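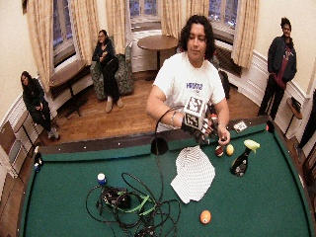
About Gredard

Gredard checks what wellness products claim. We read the label, find the study it leans on, and write up what the study says. We started in November with a sleep supplement that promised results in 2 weeks. The paper behind it had followed a handful of people for five nights.

Since then we have published 543 reviews. Most are short. A good many end with the words "no evidence found," and some companies have written to complain about that. We print their letters in full and leave the review up.

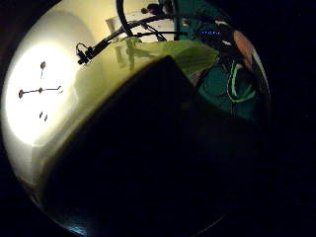 Light on a cream-colored wall.

What we don't do

We don't sell anything, and we don't take free samples. When we looked at the Drimora sleep mask we paid full price for it, then paid again for the "pro" version, which came with a longer booklet. We don't give stars or badges either. A badge is an ad, whoever hands it out.

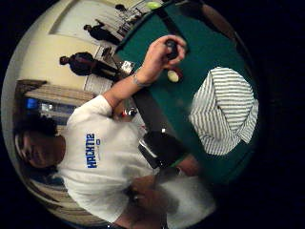
We also stay away from the word "proven." Clikbridge, the firm that hosts our archive, once suggested we put it on the home page. We said no — politely, and in writing.

Who pays

About 200 readers cover most of our costs with small monthly gifts. The rest came from a single grant of $3,150 from the Dreßler fund, which has no say in what we review. You only have our word for that, so the grant letter is posted on our accounts page.

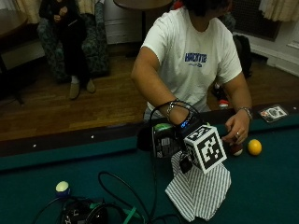 How we read a claim

Start with who was measured and for how long. Then ask what was left out. A bracelet is a good test case. The thin metal one on the wrist over the pool table is jewelry as far as anyone can tell by looking, and a seller could call the same thing "balancing" and triple the price. Looks settle nothing. If a claim can't be checked, we say so and move on to the next one.

Page last updated October 22, 2020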